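Stelstead parks department asks for second ground robot in next budget

STELSTEAD, 1/21/23. The parks department wants to buy a second ground robot for path and turf inspection and will ask the city council to put the money in the budget that takes effect in June. The request covers the machine, a spare battery, a charging dock and one year of service.

The department already runs one robot, which it leases from Lauritsen, a regional equipment dealer. The lease ends in June. Under the plan, the city would buy that unit outright at a reduced price and add a new one, so that one can work the north side while the other is charging or in the shop.
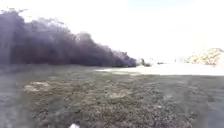 Photo: Stelstead Parks Department

Bülent Tokgöz, who manages equipment for the department, told council members at a work session that the grass areas are the harder part of the job. Paved paths can be checked from a slow-moving truck or a bike. Open turf has to be walked, and bare patches are logged by hand on a paper map that gets copied into the computer later.

"We have 12 people on the grounds crew in the summer," Tokgöz said. "When two of them are out walking turf with a clipboard, the mowing slips. I would like them mowing."

The city has 13 inspection routes. The leased robot covers five of them on a regular schedule, and the crew walks the rest. With two machines the department expects to cover nine. The other four include stairs or narrow footbridges and would still be done on foot.

What the money would cover

The department asked for prices from three suppliers. Lauritsen came in lowest on the machine itself. Allari offered a longer warranty but wanted the city to sign a three-year software contract. Cista quoted a wheeled model that the crew tried on grass and decided against, in part for its ground clearance.

Service is the part of the quote that drew the most questions. Lauritsen would charge $2,803 a year for each robot, which includes two scheduled visits, software updates and a loaner if a repair takes longer than a week. Replacement feet and camera covers are billed separately. The department has set aside $500 for those and says it spent less than that under the lease.

Council members asked why the city would not simply extend the lease. Tokgöz said the monthly rate goes up after the first term, and that lease payments would pass the purchase price during the third year. He said he expects to keep the robots for five.

He also asked the council to leave room in the budget for training. Two crew members can run the current robot, and one of them is due to retire. The department would train three more before the new unit arrives. Lauritsen includes one day of training with a purchase, and more days can be added at the dealer's hourly rate.

On the paths, the crew mostly wants a record of the pavement edges. Cracks between asphalt and grass tend to widen over the winter, and the department likes to have them on file before it orders patching material. Repairs are scheduled from those records, with the worst stretches going to the street division and small ones handled by the grounds crew.

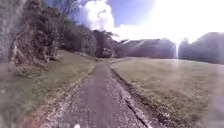 Next steps

The council took no vote. Members asked for a written comparison of the lease and purchase costs over five years, including batteries, and for a list of the routes each robot would cover. They also want to know whether the street division could borrow a unit in the off season and pay part of the service bill.

The comparison will be posted with the agenda for the next budget session, where residents can comment in person or in writing. If the request is approved, the department would place its order in the spring. Lauritsen has quoted a delivery time of eight weeks.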